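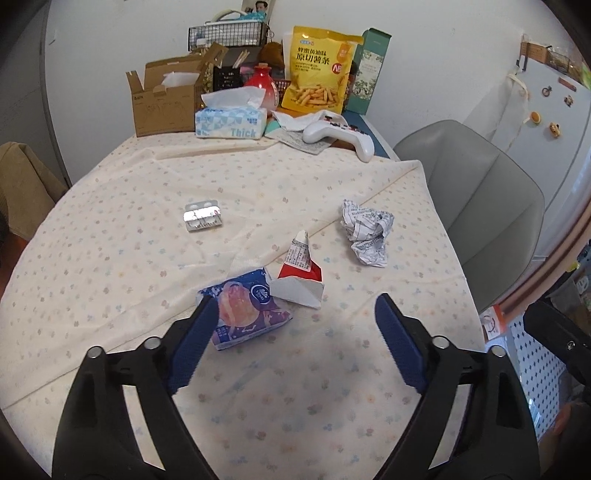
# Table Clearing

Notes and clip lists for the table clearing part of the Grirnis household set. The activity is a small one: a table has ended up with wrappers, packaging and paper on it, along with things people still want, and it gets cleared. Everything here was recorded in furnished homes on tables that are in daily use.

Maintained by Imogen Holroyd. Clip lists by Fiifi Adjei, item labels by Baptiste Pichon and Romain Brunet.

Last edited Sunday, April 11, 2021.

## What's included

- 334 clips, one clearing session each
- `clips.csv` - one row per clip, with home, table and cloth
- `items.csv` - one row per item per clip
- `notes/` - free text from whoever set the table, mostly short

300 of the clips have full item labels. The rest have a clip row only and are marked `partial`.

## Items

Labels are plain words. We use the everyday name of the thing and put its condition in a second column.

| label | condition values | usual destination |
|---|---|---|
| tissue packet | flat, crinkled | keep |
| carton piece | torn, folded | recycling |
| paper | flat, folded, crumpled | recycling |
| blister pack | full, part used, empty, unknown | see below |
| cardboard box | open, closed | stays at the back |
| plastic sheet | flat, crumpled | trash |

Printed leaflets go under `paper`, even when they came out of a medicine carton. An earlier version had a separate `leaflet` label, but Baptiste and Romain kept disagreeing on crumpled ones and it was merged in December.

Brand names are recorded only if they can be read, in the `text_read` column (for example `Vinda`). Leave the column blank if you're guessing.

## Blister packs

Use `unknown` unless you can tell from the bubbles. Glare on the foil makes this hard, and a bright strip across the middle is common. An empty pack goes in the trash. Anything else is kept, including `unknown`.

## Tablecloths

The cloth column has `plain`, `printed` or `none`. Small flower prints count as `printed`. Wrinkles are left alone before a session - please don't iron or pull the cloth straight, and don't drop clips where it shifts.

Creases are not labeled. Gwenaël started doing them for the Wattanapong tables and stopped after 80 clips. Those are in `notes/creases_old.csv` and haven't been checked against anything.

## Back row

Most tables have a row of household things standing along the far side. They are part of the table as the home keeps it and don't get cleared. Give them item rows with `role = background`. If something is sticking out of an open box, it gets its own row with `inside = yes`, and stays where it is.

## Known problems

- 2 clips have the table name wrong (Cletance should be Plunar). Fixed in `clips.csv`, still wrong in the notes.
- `torn` and `folded` are both true for a lot of carton pieces. Romain used the first one he noticed. Separate them with a semicolon in new rows.
- Items hidden behind other items are sometimes missing from the first label pass.
- Destination is blank for all `partial` clips.

## Changes

- Merged `leaflet` into `paper`
- Added `inside` column
- Renamed `rubbish` to `trash` everywhere except the old notes

Corrections to the labels go to Fiifi, with the clip number and the row.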